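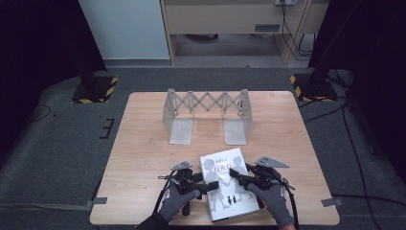
Expanding book stands on open tables: notes for speaker
Plindthorpe reading room training, October 2021
Speaker: Shireen Sithole

Title slide

Leave up while people sit down. Say name, say Plindthorpe, say that the talk covers loose book stands used on tables and not fixed shelving. Questions at the end unless someone can't hear.

Why tables at all

The children's and picture book stock is 3,000 volumes. Most of it lives on the wall shelving and that arrangement is not under discussion. The talk is about the part that comes off the shelves for a session and stands on a table for an afternoon or a week.

A table display has a different set of problems from a shelf. There are no side walls. There is no back. The surface is finished to be wiped, so it is smoother than a shelf, and the books are handled by people approaching from every side. A row of picture books with nothing at the ends will fan out and go over. Once the first one is flat the rest follow.

The usual answer was a pair of metal bookends. They work for a row of one fixed length. Each time a book is borrowed someone has to push the ends in, and in practice it doesn't get done until closing.

The expanding stand

Type under discussion: two upright end panels joined by a scissor lattice. The slats cross and pivot on each other. Pull the ends apart and the lattice gets longer and shallower; push them together and it closes up. Each end panel turns at the bottom into a flat foot.

Show the translucent one. Pass it round if the group is small. Ask people to close it before handing it on, as it snags sleeves when open.

Points to make while it goes round:

The lattice sits between the end panels at the top, and the space below it is open. Set out on a table it looks like a small bridge. Beginners try to put books on top of the lattice. Don't. It is a linkage and carries no useful load from above.

The feet do the work. A book leaning on an end panel pushes outwards near the top and the foot resists the tipping. If the books stand on the foot, their own weight helps. If the foot points away from the books, it only helps by leverage. Check which way the feet face before loading the stand.

The panels should stay parallel. If one has turned relative to the other, the lattice has been twisted, and the row will not stand square.

How the lattice behaves

Keep this part short. Some of the audience will want the geometry and most will not.

All the crossing slats share the same angle at any moment. Change one and they all change. The stand therefore extends evenly along its length and can't be stretched at one end only.

Near full extension the slats lie close to horizontal. A small change in angle then gives hardly any change in length, and the lattice feels stiff along its length but is floppy sideways. Near full closure the opposite applies: the slats stand steep, the whole thing is compact and firm, and a small push moves the ends a noticeable distance.

Working range is the middle. If the stand has to be pulled out to its limit, use a second stand or put fewer books out.

Friction at the pivots is what holds the setting. It falls with wear. A stand that slides open by itself when picked up by one end should be retired or kept for very light paperbacks.

Plastic or metal

We have had both in use. Cedus is the plastic one and Grerar is the painted steel one. Both names are on the order form at the back of the handout.

Cedus: light, quiet on a wooden table, doesn't mark covers. End panels flex under large format books. The frosted finish hides light scratches. Clean with a damp cloth; no solvent cleaners, which cloud the surface and make the pivots tacky.

Grerar: heavier, so it stays put when a child leans on it. Needs felt under the feet or it will mark a wood surface. We lost the finish on one corner of the enquiry desk that way in August. The paint chips at the pivots first and the chips end up between pages.

A third type from Akl was tried and sent back. The panels had no feet, only a narrow base, and it went over with anything taller than a paperback. Mention this only if asked.

For low tables used by children, plastic. For the long table by the window, steel with felt.

Picture books as objects

A picture book hardcover is thin for its height. The boards are stiff and the block is light, which is why it slides so readily. Laminated covers slide against each other more than cloth ones do.

White and pale covers need more care than the rest of the stock. They show handling at the front edge first, then at the foot of the spine. Put them out with clean hands or cotton or knit gloves; bare fingers are acceptable if washed and dry, and it is better to have washed hands than grubby gloves. Gloves picked up from the trolley and worn all day are worse than nothing.

Handle by the two side edges, with pressure on the boards and not on the page block. Keep the book flat while carrying it across a table. Don't lift by the top of the spine. This is in the induction sheet and is still the most common cause of repair.

Books in other languages: check which way the book opens before deciding which side faces out. Titles in some of the Japanese and Chinese stock run down the cover and the binding may be on the right. A book put out with its back cover forward will not be picked up. If in doubt, open it and look for the title page.

Setting out: the procedure

Read this out slowly. People write it down.

Clear the table and wipe it. Let it dry.

Place the closed stand towards the back of the table, away from the front edge, leaving a clear strip where books can be laid down and opened. The strip should be as deep as the largest book on display.

Open the stand to a little more than the length of the row. Look along it from one end. The panels should be parallel and all the feet flat on the surface. If a foot rocks, the lattice is twisted; close it fully and open it again.

Load from one panel towards the other. Largest books at the ends, smaller in the middle. With thin picture books this matters more than the author order, and the author order can be given up for a display.

Close the stand on to the row until the books are upright. They should come out with one hand. If the next book comes with it, the row is too tight.

Lay one book flat in the clear strip, cover up. This is the sample book. Readers pick up a book lying flat far more readily than they pull one from a row -- we tested this informally at Plindthorpe and have not gone back.

Which table

Rounded corners where children are using it. Light surface if possible: pale wood shows dust and crumbs early, so they get wiped before a book goes down on them. Dark carpet under a pale table is useful for the same reason in reverse; dropped inserts and loose plates show up against it.

If the table has to go back to the same place each time, mark its position with tape. Cloth tape lifts cleanly from carpet. Don't leave any on a wooden top for longer than the display, as the adhesive hardens and will take the finish with it. Cables go round the outside of the seating and never under a table that gets moved.

Faults seen

Row leaning one way: books loaded from the middle. Take out and reload.

Stand creeping along the table: surface still damp, or polish residue. Wipe with plain water and dry.

One panel bowed: overloaded, or stored under something. Plastic panels recover to some extent if left unloaded. Steel does not.

Slat off its pivot: withdraw the stand. The clip-in pivots can be pressed back once, and after that they let go at a worse moment. Riveted pivots are not a repair we do.

Scuffing at the foot of the outer books: the edge of the stand foot is rubbing the cover. Slide the book fully on to the foot or fully off it.

Storage

Close fully. Store flat, feet nested, no more than three to a pile. Higher piles slip, and the lattices catch in one another. Steel and plastic in separate boxes.

Each box has a card. Write on it when a stand goes out and which table it went to. The cards are filled in by whoever takes the stand, including me.

If time is short

Drop the geometry and the section on faults, which is in the handout. Keep the procedure and the handling section. The passing round can be cut too, but people remember the feet better once they have held one.

Questions likely to come up

Can it be used for files or records? Files, yes, if boxed. Records, no; the end panels are too low and the sleeves bend over them.

Can two stands be joined? No. Set them end to end with a gap wide enough for a hand.

Does it have to be fixed down? Not on an ordinary table. On a trolley, use a strip of non-slip mat and take the books off before moving it.

Will it hold board books? Yes, and they are the easiest thing to put in it. Thick boards stand almost by themselves, so close the stand lightly.

Who orders replacements? Send the form to Shireen Sithole at Plindthorpe with the box number from the card. Allow two weeks for Cedus, longer for Grerar.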